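**Progress report: Skollonport Kitchen Skills Project**
To: Palma Fund, small grants desk
From: Brenda Gaete, project lead
Date: 27/06/2020
Grant period: January to the end of June

The grant paid for two things: written prep cards for the recipes we teach, and the small equipment needed to test each card before it goes to the teaching kitchens. The cards are finished except for the soup section, which is late. The equipment is bought and in use.

## Prep cards

We now have 54 cards. Each one covers a single ingredient and a single cut, with the tools on the front and the steps on the back. The first set went out in January and came back with a lot of pencil on it, most of it about the greens. Cooks wanted to know how much of the white end to keep, whether to cut the leaves straight or on a slant, and how many stalks to hold together at once.

We rewrote the scallion card twice. The current version has the cook lay the stalks together on the board, line up the root ends, trim them, and work toward the leaves in short, even pieces. Cut pieces go to one side of the board so that the knife always has clear space. The pale ends and the green leaves are kept apart until the recipe calls for them, as the pale ends go into the pan first.

Testing for this section was done on a light bamboo board with a plain metal-handled kitchen knife.

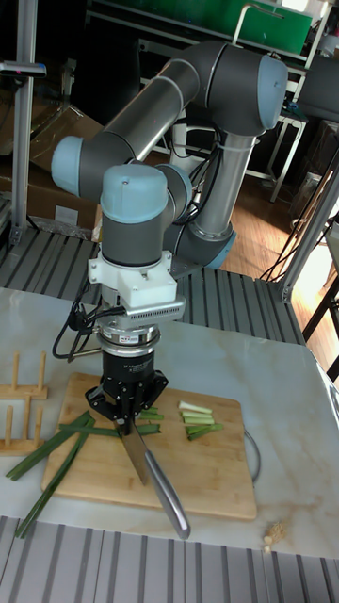
Could the scallion card say outright that the leaves may hang past the board until you get to them, Flornari asked after reading the draft, because our learners keep chopping them in half first just to make them fit. We agreed, and the line is in. Flornari also asked for a length in plain words. The card now says "as long as your thumbnail is wide," which tested better than a measurement.

Other changes since the last report:

- The leek and celery cards were merged, then split again. The washing steps are too different to share a card.
- The ginger card now uses a spoon for peeling.
- The herb cards no longer ask for a rocking cut. Beginners found it hard to keep the tip of the knife down.
- All cards carry the same note on where to put the free hand.

## Equipment

We spent most of the equipment line on boards, knives and drying racks. The boards are bamboo with no groove or feet, and they can be used on both sides. We did look at plastic boards, which are cheaper, but the teaching kitchens already have those and asked for something heavier.

The racks are the upright wooden peg kind. They are small enough to stay on the table beside the board during a session, and plates or a spare board can go straight into them. Two of the teaching kitchens have asked for the same model. One reported that a peg had worked loose after a month of daily use — we glued it and have had no further trouble.

Knives came from Kornalel. The metal handles clean up easily. Some cooks with small hands find them long, and we have noted this for the next order.
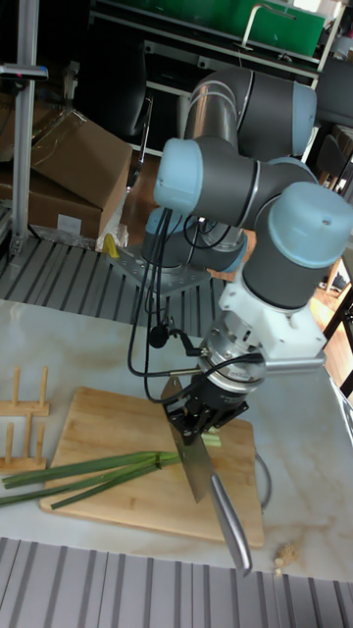 *Cutting test, bamboo board with the wooden rack to the left.*

## Printing and use

We printed 3,000 cards on coated stock. Of these, 961 are in use in the teaching kitchens and the rest are in storage until the soup section is ready, so that full sets can go out together. The coating holds up to wiping. It does not hold up to a dishwasher, and the cover sheet now says so.

Twelve kitchens are signed up. Feedback forms come back slowly, and the most useful comments have been the ones written on the cards themselves. We plan to leave a blank strip along the bottom edge of the next printing for that reason.

## Behind schedule

The soup section should have been done in May. The delay comes from the stock recipes, which needed longer test sessions than we had table time for. Stock cards are drafted but have only been tested once each. We would like to test them at least once more before printing.

## Budget

Equipment came in slightly under. Printing came in slightly over after the switch to coated stock. We ask permission to move the equipment balance to printing. No new money is requested.

## Next steps

1. Finish testing the stock and soup cards.
2. Send full sets to all kitchens.
3. Order shorter-handled knives for the kitchens that want them.
4. Collect the marked-up cards and send you copies with the final report.

Brenda Gaete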